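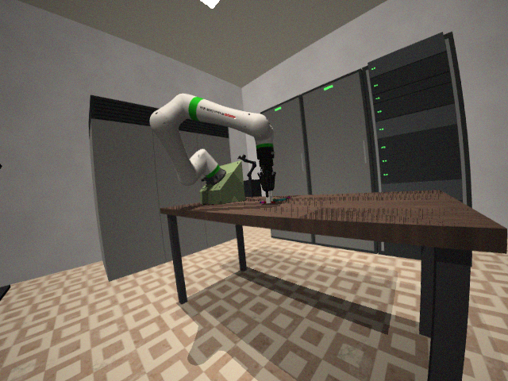

How do I get a white heat mark out of a wooden table top?

Rub the mark with a little plain mayonnaise on a soft cloth, leave it for 12 hours, then wipe it off and dry the place well. If the mark is still there, do it one more time before you try anything stronger.

Themis Petridis
I have this kind of mark after almost every winter, from the teapot. The white color means that moisture is in the finish and did not go down to the wood. For this reason the oil can help. A black mark is a different problem, it is deeper, and mayonnaise will do nothing for it. Please test first on the underside of the table. My table has an old wax finish and I cannot promise the same result on modern lacquer.

Dymphna Sheehan
iron!! put a cotton towel over it, iron on low, no steam, few seconds and look. worked on my mother's sideboard

Fletcher Maihi
I would be careful with the iron. I tried it on a table I bought second hand in Plustonville and I made the mark bigger, perhaps I was too slow to lift it. After this I paid 231 to a man in Foley for repairing the finish. He sanded the top by hand with 300 grit paper, very lightly, and put 2 coats of oil. It looks good now, but the color is a bit more yellow than the legs. If your table is veneer, do not sand it by yourself. Ask in the shop which finish it has, if you still have the receipt.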